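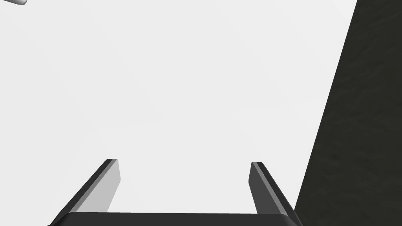

Strata > Merulgate > Meetings > Minutes

Merulgate Owners — Common Room Television

Minutes of the meeting held February 2025

Present: Kjell Rønning (chair), Yuto Matsuda, Kohei Ikeda, Shinji Onishi (minutes)
Apology: Takumi Fukuda

1. Previous minutes
November minutes accepted. Moved Matsuda, seconded Ikeda.

2. Replacement television
Kohei tabled 2 quotes for a television to replace the set on the north wall. The Aredero is $1,084 with the wall bracket and delivery included. The Usholm is $832, bracket extra. Kohei had looked at both in the shop and preferred the Aredero for colour and for viewing from the side chairs. Yuto asked whether the old bracket could be reused. Kjell said no, the bolt pattern is different.
Resolved to buy the Aredero. Shinji asked that his vote against be recorded — he considers the cheaper set good enough for the footy.

3. Sound
Complaints from unit 8 about bass after 10 pm. The soundbar is to be set to night mode and the subwoofer moved off the shared wall.
Action: Yuto

4. Aerial
Ichikawa has still not sent the report on the rooftop aerial. Channel dropouts continue in wet weather.
Action: Kjell to ring them.

5. Old set
To be offered to residents first, then taken to e-waste.

Meeting closed 11.40 am.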